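I have been meaning to write up the workshop project since before the holidays, and every time I sat down to do it there was something else to tighten or re-zip-tie, so please forgive the length and the muddle. The robot is called Cidero (Tamer Azar picked the name, and it stuck), and what we want from it is very simple to say out loud: deal with the mugs by the sink.

Roya Parsa and I have been sharing the evenings. She does the arms and I do the hands, which mostly means I sit on the carpet with a hex key and a flashlight, muttering. The hands took 79 evenings to get right — I kept a tally on the inside of the toolbox lid — and I would do them all over again, I enjoyed it that much!

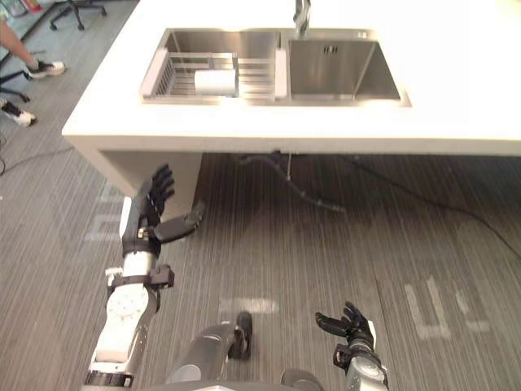
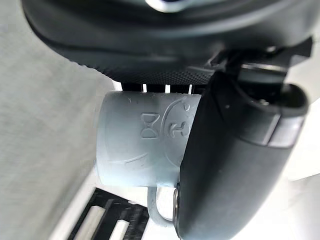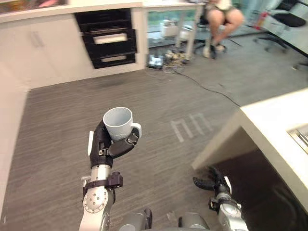

Posted by Parisa Esfahani, March 2023
Filed under: Cidero, workshop

Mugs are harder than I expected. The handle changes where the weight sits, and a thumb that presses a little too high will tip the whole thing toward you. Roya's fix was to slow down the last bit of the close to 900 milliseconds, and I grumbled about it for a week and then came around.

Next up is the cable routing, which I have put off long enough, and after that a plate or two if Adi Liew will part with any. We hope to have Cidero on its feet for the open evening in May — come by and bring a mug you aren't too fond of.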